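Home | Rolling Stock | Lines | Stations | Index

Prasertsri Dining Car 113

January 23, 2021 - By Samran Chuensuk

Prasertsri 113 is a preserved railroad dining car built for the overnight service between Tusley and Pudus. It was the last of four diners ordered for the train and the only one not scrapped. The car is stored under cover at the former Trusar shops and is not cleared for main line use.

Construction

The body is of riveted steel on a fishbelly center sill, with a turtleback roof and vestibules at both ends. It rides on two six-wheel trucks with roller bearings, fitted at the second shopping in place of the original plain bearings. Length over couplers is a little greater than that of the coaches in the same train, and the car was for this reason barred from the inner platform track at Tusley.

As delivered, the dining room seated 44 at tables for four. The kitchen took up the rest of the floor, with a side corridor on the left when facing the kitchen end. Cooking was by coal range until the second shopping, when propane was fitted. Water was carried in two overhead tanks and one underfloor tank, the latter added after complaints of shortage on the westbound run.

Service

The car entered service in March with the winter timetable still in force. It was normally placed between the sleepers and the coaches, kitchen end leading, and was turned on the wye at Pudus. Speed was limited to 90 miles per hour by the brake equipment - the coaches were rated higher, but the limit for the train followed that of the diner.
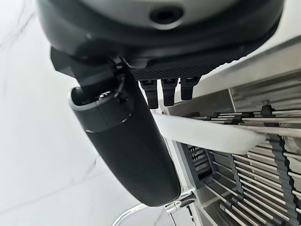
Chuensuk's account of the kitchen-end-leading rule has been disputed. A reader signing as Pudus Yard wrote that the wye was out of use for long periods and that the diner ran whichever way it happened to arrive, with the steward moving the linen locker key from one end to the other. The surviving train sheets record the order of cars but give no direction for any of them, so the point remains open.

Withdrawal and storage

Full meal service ended when the train lost its mail contract. Half of the tables were removed and a counter was installed, leaving seats for 22. In this form the car ran as a grill car until the train was discontinued. It then served as a bunk car for bridge crews, during which time the kitchen was stripped and the corridor wall taken out.

The present owner bought it with the trucks and brake gear complete. The counter is still in place. The roof has been patched over the kitchen, and two of the dining room windows have been replaced with sheet steel. The number 113 on the letterboard is a repaint, set slightly lower than the original.

See also: Trusar shops; Tusley inner platform track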